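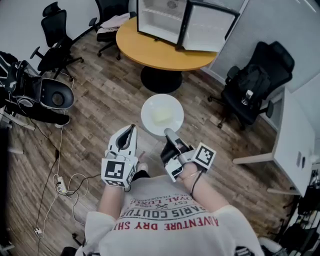 28th August

Up too early, coffee went cold twice. Budget is due to Gunther and I have got maybe half of it in the sheet. Writing this instead, which tells you how the morning is going.

So. Grippers. We are running on one pair, the white hand-held ones, and everybody wants them at the same time. Two hands, one person, everyone else waiting with their lunch. The food jobs are slow anyway. Getting both grippers down to a plate on the floor and meeting on a soft bit of cake without squashing it - harder than it looks and hard on the wrists. My forearms are sore tonight from last night's go and I am not even the one doing most of it.

(this morning, not tonight. See what I mean about the coffee.)

Want: a second pair. Want badly: a third pair as spares, so when a finger goes we don't lose the afternoon. Plevura quoted 1,947 for the pair with the cables thrown in, Jorkent came in lower but no cables and they wanted the whole lot up front. Gunther will go straight to the lower number. He always does. Have to write something under it about the cables or he'll just tick Jorkent and I'll be spending weekends soldering again like last December.

Rang Plevura about lead time. Eight weeks. Asked if eight weeks meant eight weeks or meant twelve. Long pause. Put down twelve.

Cables, while I'm on it. The floor is a mess. Power strip, black ones, white ones, all in a tangle, and I nearly went over again carrying the tripod. Put in for cable covers and a reel. Cheap. Put in for the flat rubber kind that you can roll a chair over - we've got too many chairs in there as it is and they are always parked on something. Also velcro ties, 40 of them, that's barely a line but I want it written down so nobody tells me to use tape. Tape leaves gum on the laminate and I'm the one scraping it off with a ruler.

Markers. Need a reprint on the stiff stock. The paper ones curl at the corners as soon as the weather turns and then tracking goes off and we think it's the software and lose a day. Priced them at the print shop near the station, 77 dollars for the lot, laminated matte. NOT gloss. Underline that in the order. Gloss was a disaster.

Naa phoned at ten. She wants the arm. Of course she wants the arm. She's been wanting the arm since she started and she has a point, the hand-held stuff only gets us so far and at some stage something has to pick up the cake by itself. She has a quote from Kpodo, refurbished, one year warranty, and she thinks if we put it in this round as a "planned purchase" it reserves the money even if we don't spend it. Not sure thats how it works. Said I'd ask. Haven't asked.

My worry with the arm isn't the price so much as all the bits after. Mounting. A table that doesn't wobble - the round one is fine for the mini fridge but I would not bolt anything to it, it's on the one pedestal and you can rock it with your knee. So: proper bench. Then a guard or at least a line on the floor. Then the insurance people will want a form. Then training for whoever. Every one of those is money and none of it is on Naa's quote. Told her that and she went quiet and then said fine, she'll do me a list by tomorrow. She will too. It'll be a better list than mine.

Props. This is the stupid part of the budget and I like it best. The little fridge is good, door swings nicely, good height on the table, keep. Need a second one for when people want a left-hand door. Plates: white ones are hard against the pale food, would like some dark blue and a couple of green. Op shop will do, put down petty cash. Food itself: no idea how to put that in. Cake, bread, whatever's soft. Gunther queried it last time, one line, "why are we buying sponge". Called it "consumables, deformable" in the sheet and I bet it goes straight through.

Also shelving. Everything that lives on a shelf is currently living on a chair. Backpacks, clothes, bottles, all of it. If there was somewhere to put a bag people would put it there. Maybe. One tall unit and hooks on the wall by the door. Onden does one that would fit beside the desk, if I've read the depth right. Must measure tonight. Must measure BEFORE ordering, not like the rack.

Rough order of things, if he makes me cut:

Second pair of grippers - not moving on this
Markers on stiff stock
Cable covers, ties, reel
Bench
Shelving
Second fridge, plates
Third pair of grippers
The arm

Looks bad with the arm at the bottom. Naa will see it. Could put it on its own page with its own heading, "next year", so it isn't last, it's just separate. Bit sneaky. Doing it.

Lunch at the desk, rice, then two hours fighting the template. It adds the tax twice if you put it in the wrong column. Found that out after filling in every row. Fixed. Then found the freight wasn't in there at all, so the total went back up to nearly what it had been when it was wrong.

Gunther put his head in near four and asked could we just rent. I said rent what. He said all of it. I've told him I'll get a price for renting, so that's another phone call, and I already know what the hire place charges per week for anything with a motor in it. Will put it in as a comparison column. Might help actualy, makes the buying look sensible.

Sheet still not sent. He said first thing tomorrow is all right.

Things to do tonight: measure the gap by the desk. Email Jorkent re cables as an extra. Find last year's receipt for the reel, if we ever bought the reel. Ice for the wrist. Buy milk.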